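We use cookies to remember your settings. Accept all | Manage
Last updated 2023-11-07

Looking after one hand: notes for the Zaresville talk
Hélène Hawthorne

Say hello, check the mic, water on the left. Don't start with the company slide, they've all read the programme.

So, I look after one cell at Eltmont. One robot, one hand with metal fingers and black rubbery tips, and it handles clothes all day. We call the cell Yagi. I've had it for 11 months and I'm very fond of it (pause, somebody usually laughs). Most talks at these things are about the clever software. Mine is about screws, fluff and tip pads, and I'm sorry if you wanted the other one – it's in the big room after lunch!

Start with the morning check. I do it before my tea, with the arm powered down and my key in my pocket. I bend each finger by hand, slowly, all the way in and all the way out, and I'm feeling for grit. A good joint is boring. A bad one has a little catch halfway, and when I find one I write it on the card and clean it there and then. I used to leave it till Friday and I regretted that.

Then the wrist camera. Wipe the lens, bring up the live view, look for the fingertips. If they've shifted from where they sat the day before, the bracket has slipped and I go and find the hex key. Two minutes, no more.
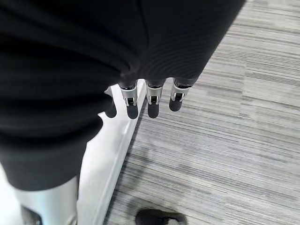 Fluff is the big one for us, so slow down for this part. Knitwear sheds like a cat, and dark knitwear is the worst because you can't see what it's left behind on a black pad until you run a thumb over it. Look at how the black knit lies right over the silver parts of the fingers, and then look at the thin dark slots where the tips join on. Every one of those slots is a place for fibres to settle. I go in with a soft brush first, always dry, and then a short puff of air pointing away from the joint. Please don't blow into it! I did that in my first week and packed the stuff in so tightly that Mikside had to send me a new finger.

Pads next. I change ours at 2,740 picks. That number is mine, it isn't in the manual, and I got there by keeping old pads in labelled envelopes and comparing them. (Pass the envelopes round here. Get them back this time.) Swap the whole set together. One fresh pad among three tired ones grips harder than its neighbours and the cloth twists.

After a pad change I run 11 slow picks on a scrap jumper and watch every one. No phone, no chatting. Then full speed.

If there's time, tell the story of the loose cable tie. If there isn't, skip to questions and leave the checklist up on the screen. Spare copies are in the blue folder.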